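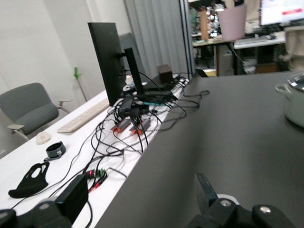
October 29, 2024

Dye bench, batch 7 of the walnut series. Finally got the brown I've been chasing since January!

Short version for anyone skimming: iron first, then walnut, then a long sit. The other order gives that flat greenish mud we all got so tired of looking at.

Longer version. Started with the Ramalho wool, the undyed worsted, wound into small skeins and scoured the night before. I used the gentle soap this time and let it soak overnight in the bucket by the door. Squeezed, rinsed twice, hung over the rail. It went into the pot damp. I'm convinced damp wool takes color more evenly but I have never done a fair side by side, so somebody please hold me to that.

Walnut hulls are the ones from the Ellunthorpe tree, the bag Farzad brought in. They'd been sitting in water under a lid for weeks and the smell when I opened it was something else (sweet and rotten and a bit like old tea, I kind of love it). Strained through two layers of muslin into the big stainless pot. Weighed the strained liquor at 4000 g and wrote that on the lid in grease pencil so we know what we started with. Wool going in, 423 g dry weight. So it's a generous bath, lots of room to move.

Iron dip was weak. I mean really weak, a pinch, dissolved in a jar of hot water and then topped up in the small pot. Skeins in, turned them constantly with the glass rod, out again when they looked the color of a paper bag. Rinsed well. I was nervous here, as too much iron makes the wool harsh, and the January skeins still feel like twine. These came out soft. So soft! I kept picking them up.

Then into the walnut, cold. Brought it up slowly, more slowly than I've ever had the patience for, and held it just under a simmer. Never let it boil. Turned the heat off and left the lid on and went to do the labels for the madder samples, which are a mess, see below.

Pulled the first skein after the long sit and it was this deep warm brown with a little bit of red behind it when you hold it by the window. Rinsed it and hardly anything came off. Pulled the rest and they all match, or close enough that I had to hunt for the difference. One has a paler patch where the tie was too tight. My fault, figure eight ties from now on and loose ones.

Farzad Nikzad came by at this point and said it looks like the old Usness blanket, the one that hung in the stairwell. He's right. I'm very tempted to write to the Usness people and ask if they'll let us look at the back of it, where the light hasn't reached.

Leftover bath: plenty of color still in there. Threw in a scrap of cotton and a bit of silk just to see. Silk went gold, lovely. Cotton shrugged. I've kept the bath, lid on, bottom shelf. Please don't pour it out.

Light test: cut four lengths from skein 2, wound them on card, half covered with foil. They're taped in the south window. Nobody move them please, I know they're ugly. Same setup as the onion skin ones so we can compare.

Madder labels. The tags on the Jendent samples have gone blurry, I think the pen wasn't as waterproof as it claimed. I could read most of them. The one I can't read might be 1259 or 1250 and there's nothing in the book for either, so if it's yours, come and claim it. It's the bright orangey one and I'd really like to know what you did! New tags are spun polyester, pencil only.

Things to try next:
Same again but with half the iron, to see how little we can get away with.
Skip the cold start with one skein and see if it goes streaky.
Green hulls, if there are any left on the ground.
Damp versus dry, properly, same pot.
Walnut over a weak indigo. Farzad thinks it will go black. I think it'll go a very dark forest color and I want to be right.

We're low on muslin and the thermometer reads high again, I checked it in boiling water. The spare is in the drawer with the tongs. Gloves on for this one, by the way. I took mine off to tie one knot and my thumb is going to be brown for a good long while.

Skeins are drying on the rail, card sample stapled to the next page.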